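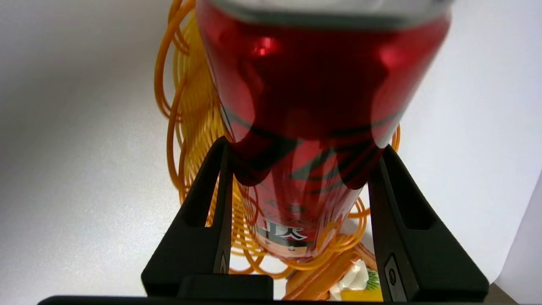

Table clearing is the household task of removing objects from a tabletop and putting them somewhere else. It differs from cleaning, which concerns the surface itself, and from tidying, which may leave everything where it is but in straighter lines. Most written household guides treat it in a paragraph, usually on the way to the subject of polish.

Terminology

The objects on an uncleared table are known collectively as clutter, a word their owners tend to avoid. The housekeeping writer Nazanin Mirzaei divided them into "guests" (things that belong in another room), "lodgers" (things that have lived on the table so long that they have no other address) and "the departed" (empty packaging). A drinks can may pass through all three classes in one afternoon. The scheme appeared in her handbook The Flat Surface, published by Lornivham, and survives mainly in the margins of other people's handbooks.

Common objects

Beverage cans are among the easiest items to clear, being light, regular in shape and seldom the subject of sentiment. The one difficulty is the can that still holds a mouthful. Older manuals advise lifting it upright until its contents are known, advice that has spared many carpets and is ignored in most homes. Aluminum cans go to recycling where it exists. Where it doesn't, they go to a bag in the garage marked for recycling.

Cord, string and flexible tubing form a separate problem. A coil left to itself spreads, and a spread coil collects whatever is set down near it. Hamidreza Nikzad, in a pamphlet of 31 pages devoted to the matter, recommended tying every coil in 2 places before putting it away. He gave no guidance on finding something to tie it with. Readers wrote in to say that they had used more cord, and he is said to have taken this badly.

Fresh fruit occupies a disputed position. Apples and oranges are generally moved to a bowl, after which the bowl is considered part of the table and the matter is closed. Soft fruits such as peaches, plums and ripe apricots are often left until last. Peaches bruise under fairly light pressure, and the bruise may not show until the next day, by which time blame is hard to assign. They are best lifted from the sides with an even hold, and set down with the same care, on a surface that isn't also holding a can.

Order of work

Two schools exist. The first, associated with Mirzaei, clears the largest objects first, on the grounds that progress should be seen from the doorway. The second was set out by Fereshteh Mousavi in a series of Saturday columns and begins with the most fragile. Mousavi held that anyone who saved the peach for the end would by then be tired, hungry, or both. The columns ran until May, when she moved on to drawers.

A compromise known as the Breltis method starts at one edge and works across, taking each object as it comes. It requires no judgment and is popular with people who have been told to clear the table. 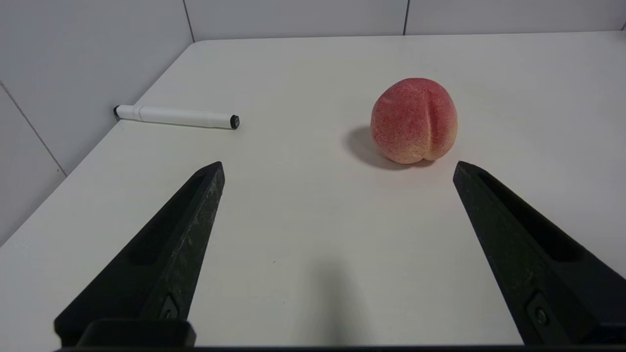
Should a peach cleared from the table go in the refrigerator?
A firm peach is better left at room temperature until it softens slightly near the stem. Once ripe, it can be refrigerated for a few days, and it tastes better if it is taken out a while before eating.

Completion

Writers disagree on when a table is clear. The strict definition allows nothing on it at all. The domestic definition permits one item, provided that it looks deliberate. A single piece of fruit usually qualifies. A single bill does not, whatever its arrangement.

Parisa Jafarzadeh, who kept a diary of her own kitchen table, recorded 99 clearings before giving up the count. Her longest interval between a clear table and the next object set down on it was one night, during which she was asleep.

See also: Countertop; Fruit bowl; Junk drawer; Recycling; String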